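Home » Around the House » Laundry » How to keep a red sheet from turning everything pink

Posted September 17, 2019

I have wanted red bedding since I was a kid, and I finally bought some in March when the Dundex outlet had a sale. My sister Hina (yes, Hina Orakzai, she comments here sometimes!) told me I'd regret it by the second wash. She was nearly right. I lost a good white pillowcase before I worked out a routine, so let me save you yours.

What you need: a big sink or the bathtub, mild detergent, an old white rag, and a free afternoon.

Step 1. Do the rag test. Wet a corner of the sheet, press the white rag on it and hold it for a minute. If the rag comes up pink, the dye is still loose and that sheet washes alone. Mine failed this test three times in a row and I got pretty cranky about it.

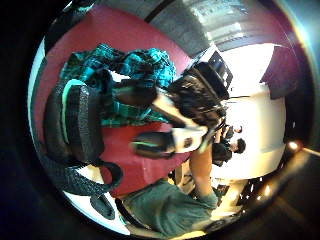
Step 2. Soak it in cold water. Fill the tub, push the sheet all the way under and swish it with your hands. Leave it 20 minutes, drain, and do it again until the water stays clear. Some people swear by vinegar or salt to set the dye. I tried both and couldn't see any difference on a store-bought sheet, so I quit bothering.

Step 3. Sort by color, and be a little mean about it. Reds with reds. My flannels are dark enough to hide a bit of stray dye, but I still keep them out for the first few washes (turquoise can go muddy if it picks up pink, and then you're stuck with it). 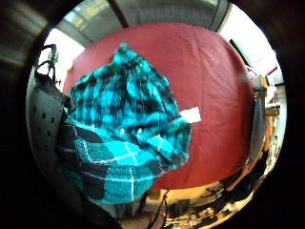
Turquoise and black plaid flannel on the red sheet.

Step 4. Wash cold, gentle cycle, and don't stuff the machine. A sheet that's balled up rubs against itself and you get those pale streaks along the folds. I use half the detergent the bottle says. Turn flannel shirts and pajama pants inside out too, it really helps with the fuzz.

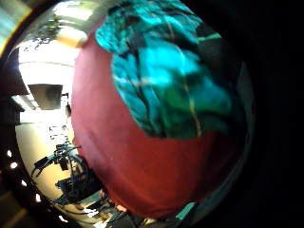
Step 5. Get it out as soon as the cycle stops. Please don't leave a wet red sheet sitting on top of something else overnight! That's how I lost the pillowcase. Dry it on low, or hang it out of direct sun, which fades red faster than any wash will.
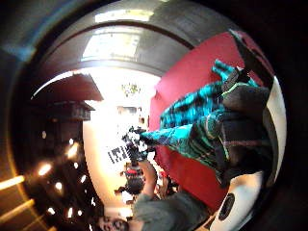 Plaid pants against all that red.

Step 6. Repeat the rag test before you mix loads. When the rag stays white, you can put the sheet in with your other darks. I'd still keep white towels far away from it.

If something does turn pink, keep it out of the dryer and rewash it in cold water right away. Yupin Saengthong asked in the comments last time about color catcher sheets. I do toss one in, and it comes out rosy even now, so I guess it's doing something.

Next week: getting candle wax out of a tablecloth.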